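Korkwood night classes are coming back
Jun 7, 2020
Print | E-mail

Good news for those of us who missed the sign-up last time: the evening classes in Korkwood start again in October! I called Chiyo Yagi at the town office and she told me there will be 70 places, up from 335 minutes of me on hold (kidding, it was more like five).

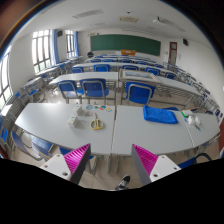

Bookkeeping and beginner Spanish are both back, and Aoi Noguchi is teaching her sewing course again, which I've wanted to take for ages. Each class runs two hours, one evening a week. You can sign up by phone or at the front desk in the Uibo building, and I'd do it early if sewing is your thing – I'm certainly going to.

Print | E-mail
Contact us | © 2020 Korkwood News | Back to top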